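# The Cabinet from Vosach

Erlinda Sebastian got the letter in February, and by the time she had read it twice the kettle was boiling over. Her uncle's house in Vosach had been sold. The furniture was going with it, except for one cabinet, which he had put in her name. She could collect it or sign it away.

She drove up the next morning with a borrowed van and a blanket. 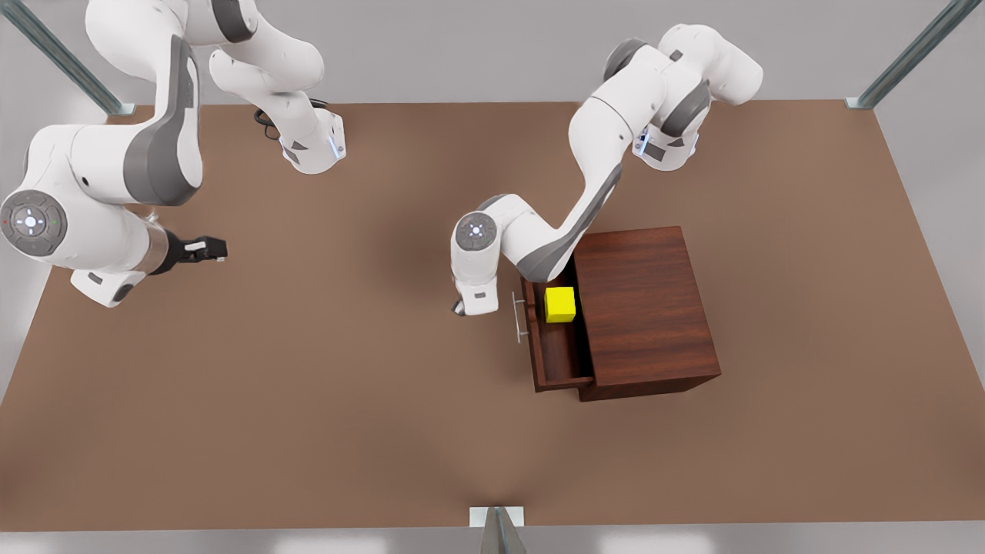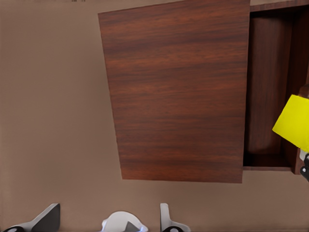

Reddish-brown wood in both.

## The house

The lawyer's name was Hallgrímsson. He met her at the gate in rubber boots and had the papers in a bread bag to keep the rain off.

"It's heavier than it looks," he said.

"Did he say why he wanted me to have it?"

"He said you'd once asked him what was in it."

She had been nine. She remembered the hallway, the smell of floor polish, and her uncle standing in front of the door with his hand flat against it. He had told her it was full of bills. She had believed him for years, and then she had stopped thinking about it.

They carried it out between them, resting every few steps. Hallgrímsson was stronger than she expected and swore under his breath in a language she didn't know. When it was in the van he gave her a key on a piece of string and an envelope with 900 in cash.

"What's the money for?"

"Moving expenses. He was particular about it."

She signed in two places and he put the papers back in the bread bag.

## The road

It was a long way back to Bundov, and the wipers only worked on the driver's side. She stopped once for gas in Undlow. The man at the register looked past her at the van.

"Moving?"

"A cabinet," she said.

"My mother had one of those. We had to take the window out to get rid of it."

She bought a sandwich and ate it in the driver's seat with the heater on. The blanket had slipped, and she could hear something sliding in the back every time a truck went past and rocked the van. It was a small sound, like a coin in a dish. She could have climbed over and looked. She had the key in her coat pocket. She finished the sandwich, folded the wrapper, and drove on.

She thought about her uncle for most of the way. He had worked 18 years at the paper mill and then not worked at all. He came to Christmas and left before dessert. Once, when her parents were arguing in the kitchen, he had taken her outside and taught her to whistle with a blade of grass. It was the longest she had ever spent alone with him.

## The key

Her neighbor's sons helped her get it up the stairs. They set it against the wall in the front room, where it blocked half the light switch, and she gave them twenty each from the envelope and closed the door behind them.

She made tea. She moved the lamp. She called her sister, who didn't answer, and then she took out the key.

It was full of bills.

Electric, water, coal, the dentist. They were tied in bundles by year, each one marked paid in his square handwriting. She took them out and stacked them on the rug. Behind the last bundle was a tin lid with a brass button in it, which must have been the thing that slid. The button was off a child's coat. She thought it might have been hers, though she couldn't remember a coat with brass buttons and there was no one left on that side to ask.

Her sister called back at ten.

"Well?" she said. "What was in it?"

Erlinda looked at the paper on the rug — so many years of it, all in order.

"Bills," she said.

"That's all?"

"And a button."

"Are you going to keep it?"

"The button?"

"The cabinet."

It was already dark out and the tea had gone cold. She reached behind the cabinet and found she could still get two fingers to the switch.

"I gave those boys forty to bring it up," she said. "It can stay for now."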